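Chapter 7
Speaking So That People Can Follow

Before you start

You will need your notebook and the recording sheet from Chapter 6. If you missed that chapter, read the part on breathing first.

Most people speak in front of a group long before they think of it as public speaking. A shop worker explains a refund to a family at the till. A nurse tells a row of patients what order they will be seen in. In each case the speaker has to be heard, and the listeners have to be able to put what they hear in order.

This chapter deals with spoken instructions. It looks at pace, at the length of sentences and at the use of pauses. Chapter 8 moves on to longer talks.

Fikri Wattimena trained guides at the Wijaya pottery works for many years. New guides were given a written talk of 2000 words and told to cut it to 400. They then gave the short version on the works floor while the kilns were being loaded. Wattimena noted which sentences visitors asked to hear again. Nearly all of them had two instructions joined by "and", or put the important word at the very end.

A speaker's equipment affects the voice as well. With a headset microphone, the boom stays with the head when the speaker turns, so the volume changes little. A microphone on a stand picks up less as soon as the speaker looks away. Face masks soften consonants such as p, t and f, and they hide the lips, which many listeners watch without knowing it. Speakers who wear one should slow down at names and numbers.
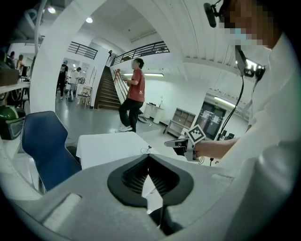 7.1 Pace

Pace is the number of words spoken in a minute. Read a page of any newspaper aloud for 2 minutes and mark where you stop. Count the words and halve the total. Write the result on your recording sheet.

Now read the same page as if the listener had to write down every word. Your pace will drop, and your pauses will probably fall in different places. Mark them with a short line. You will use these marks in Exercise 7A, where you give a partner directions from the school gate to the nearest bus stop.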